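3. Metodología

El trabajo analiza la carga de carrera de los centrocampistas del equipo universitario de fútbol Trotari durante la segunda vuelta. Se registraron 1062 secuencias de presión en 37 sesiones, con chalecos GPS Morsy y exportación a hoja de cálculo. Lewis Dunbar, tutor del proyecto, validó el criterio de corte: se descartan las secuencias de menos de tres segundos.
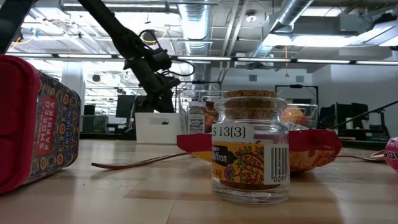
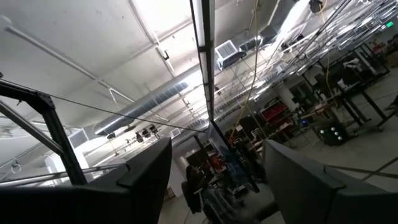 Última modificación: 11 sep 2020

4. Resultados

La distancia a alta intensidad desciende a partir del minuto 80 en los dos mediocentros, no así en los interiores. La concordancia entre los dos observadores fue del 92 %. Los datos de enero se excluyen por cambio de firmware en los chalecos.

5. Limitaciones

No se dispone de frecuencia cardiaca. La muestra procede de un único equipo y de un solo sistema de juego (4-3-3).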